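Skarside, the sorting cell: a gallery

The Skarside plant got its first automated picking cell in June, and the company newsletter has already run two glowing items on it. I have worked in that building for 17 years, nine of them on the sorting line, and I asked for space on this page to put up something less glossy. What follows is one picture and a good deal of grumbling around it. More pictures will be added when the second cell opens to visitors.

The job, for anyone who hasn't done it
Mixed blocks come down from the saw room in bins. Someone takes them out and puts each color where it belongs. It is dull work and it's hard on the wrists. I won't pretend I loved it, and I don't trust anyone who says they did.

What we were told
Mekberg, the firm that sold us the cell, gave a talk in the break room at 9 in the morning, with pastries. The slides said the arm would "free people for higher-value tasks." I wrote that down because I wanted to know what the tasks were. I asked, and was told they would be identified in phase two. We are still in phase one.

The 1326 number
You will see 1326 on the poster by the time clock. It is the count of picks from the best shift the cell has had so far. Fine, good for the cell. A best shift is a best shift, though, and I'd like to see the worst one on a poster the same size. Our own tallies used to go up as a monthly average – sick days, jams, fire drills and all – and those are the numbers the arm's best night is being held up against. 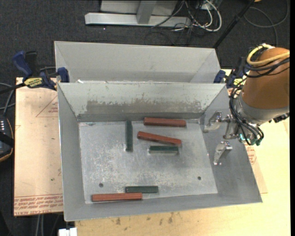
My main complaint is about who gets the leftovers. When a person sorts, the awkward pieces get handled along with the easy ones, and the easy ones give your hands a rest. The way the shifts are set up now, the arm gets first go at every bin and we get whatever it gives up on. That means blocks jammed flat against a wall, blocks wedged into each other, blocks with a bad edge. The total is smaller and every piece of it is a nuisance. The time allowed per piece hasn't changed.

Bins, and wear on them
The old bins at Skarside had scratched floors long before any arm reached into one. I mention it because the maintenance budget now has a line for "cell-related bin wear," and I would like someone to show me which scratches are whose.

The tending job
Two people per shift are now listed as cell tenders. On paper this is a step up. In practice you stand near the thing, clear it when it stops, and log the stop on a tablet using a menu of reasons that doesn't include the reason. I did it for a month. The wrists felt better, I'll give them that. The pay grade was the same as sorting, and the training was one afternoon.

Tenders also can't chat. On the sorting line you could talk across the table all shift, and new hires picked up most of what they knew that way. A tender has a neighbor at the far end of the aisle and a pair of ear defenders.

What the other site says
Clitgate has had its cell longer than we have, and a group of us drove over to look. They've kept their full sorting crew and use the arm for the overnight bins. People there seemed fairly relaxed about it. When I asked a supervisor whether the crew would be kept through next year, the answer was that no decision had been made – the same answer we get here, almost word for word.

The Rey software
Rey is the program that decides which block the arm goes for next. It has a screen with a score on it, and visitors like the screen. I've asked what the score is made of and had three different explanations. Until somebody can give me one, I don't think it should be read out in shift meetings as if it were a grade for the people standing next to it.

What I'd ask for
Put the monthly average on the poster. Change the time allowed for the hard pieces. Add a free-text box to the stop log. Tell the tenders what grade they are on and what the next one is.

Comments can be left at the front office or in the box outside the canteen. The box gets emptied more often.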